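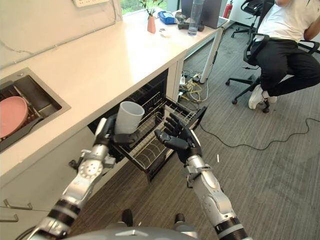

Figure 4.1. Cream-white countertop over a white base cabinet, dish drawer open.

Unit 4: Worktops, Base Runs and Clearances
Kitchen Planning I, Drenness Technical College

4.1 Scope
This unit covers the horizontal dimensions of a base run and the allowances that have to be settled before a worktop is ordered. Wall units are left to Unit 5. Ventilation and gas are left to Unit 7. All dimensions are in millimeters unless stated.

4.2 Terms
Base run: a continuous line of floor-standing units under one worktop.
Carcass: the box of a unit without its door, drawer front or legs.
Filler: a strip fitted between the last carcass and a wall or tall panel.
Overhang: the distance the worktop projects past the face of the doors.
Service void: the space between the back of the carcass and the wall, used for pipes and cable.
Clear length: the wall-to-wall measurement at the height of the worktop, taken at the tightest point.

4.3 Measuring the run
Measure the clear length at three heights: floor, worktop level and shoulder level. Walls are seldom parallel, and the three readings will differ. Record all of them, but design to the smallest. In the Trerkine exercise (Worksheet B) the smallest reading is 2,912. Students who take the floor reading end up with a run that cannot be set in place without cutting back plaster.

Check the corners for square with a 3-4-5 triangle. If the corner is open or closed by more than 5 over the depth of the worktop, note this on the drawing and order the top oversize for scribing.

4.4 Dividing the run
Place fixed items first. The sink goes where the drain is, and the dishwasher goes next to the sink. The cooktop follows, with worktop on both sides of it. Only then are drawer and door units chosen to fill the remaining length.

Worked example, Trerkine kitchen:
Clear length: 2,912
Carcasses and appliances, total: 2,246
Remainder: 666

The remainder takes one 600 unit and leaves 66 for fillers. Split the fillers evenly, 33 at each end. A drawer set against a side wall with no filler will foul the door casing or the handle of the adjoining run, and this is the most common error on submitted drawings.

4.5 Service void
Allow 70 behind the carcasses wherever waste pipe passes. The worktop depth must include this figure. A top ordered to carcass depth alone will finish short of the door faces.

4.6 Drawers and standing room
A drawer needs its full extension in front of the unit, plus space for the person using it. Draw every drawer and appliance door open on the plan, all at once, and look for overlaps. Two doors that collide at an inside corner are acceptable only if neither is in daily use. Keep dish storage within one step of the dishwasher.

4.7 Joints
Avoid joints over a dishwasher or within the sink cutout. The Vorkivlow and Jaunzems data sheets in the course folder give different bolt spacings for corner joints. Use the sheet that matches the worktop named in the worksheet, and do not mix them.

4.8 To hand in
Worksheet B, plan view at 1:20, with all three wall readings shown.
Cutting list for worktop and fillers.
Revised elevation from Unit 3, if it was returned with corrections.

Reading for next session: course folder, sections 5.1 to 5.3.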